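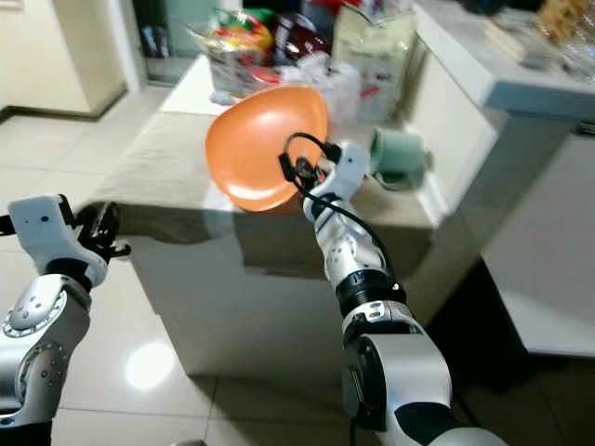
Slide 2: Why the gray paintings took so long

Good evening. The Solberg has given me 30 minutes and a lectern, so I'll use both.

I started the Mandlow series in April with 43 small panels and one color. People hear "gray" and picture me saving money on paint. I spent more on gray than I ever did on red.

(Pause. If they laugh, wait. If they don't, go on quickly.)

Slide 3: Mixing

Every gray here is made from two colors that dislike each other. Blue and orange for the early panels, green and a dull pink for the later ones. No black. I gave up black after a bad winter and we are still not on speaking terms.

Slide 4: The grid drawing

One sheet, 1,728 squares, each filled by hand. A visitor at Drudano asked if I had heard of printers. I had. Mention the row near the bottom where I lost count and the whole thing leans left — I kept it, and it's the only part anyone photographs.

Slide 5: When to stop

Skip if running late. I scrape back more than I put on. Around 200 layers went into the big one, and most of them are now on the studio floor, which has a better surface than the painting.

Questions. Somebody will ask what they mean. Drink some water first.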